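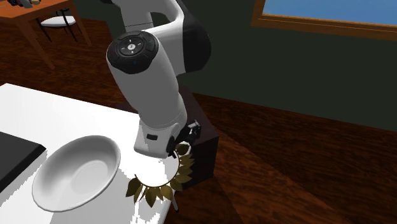 Drying and Storing Leaf Wreaths

Cut stems in dry weather, after the dew has gone. October growth is usually firm enough to keep its shape. Strip the lowest leaves, shake out insects and bend the stem into a ring while it is still supple. Tie with thin wire at the overlap. Do not pull the wire tight, as stems shrink and the tie can be taken up later.

Hang in a dark, airy cupboard for about 24 days. Warm kitchens dry leaves too fast and the edges curl. Turn the ring every 3 days. 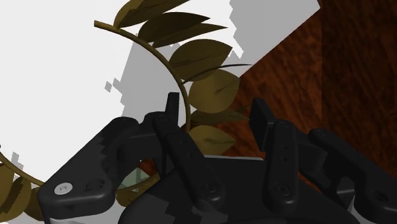
Dust is the main cause of dull colour in stored pieces. Use a soft paintbrush and work from the stem towards the tip of each leaf. On a ring with olive-brown leaves and pointed tips like these, hold the stem close to the leaf being brushed, as the tips snap first. Work over a plain white surface so that broken bits show up. Never use a damp cloth. A hairdryer on its cool setting will clear the inner side of the ring.

Storage: flat box, lid on, tissue between layers. A box 445 mm square takes most door-sized rings. Keep it off concrete floors. 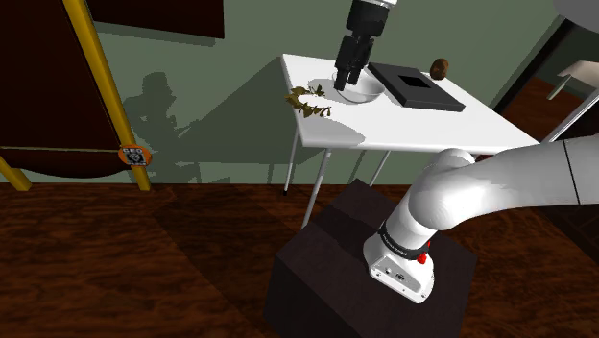
White table with shallow bowl.

Loose leaves can be kept in a bowl until there are enough for a repair. Fix with a dot of clear glue at the base of the leaf and leave flat overnight.

Inese Lukoševičius, 6 February 2018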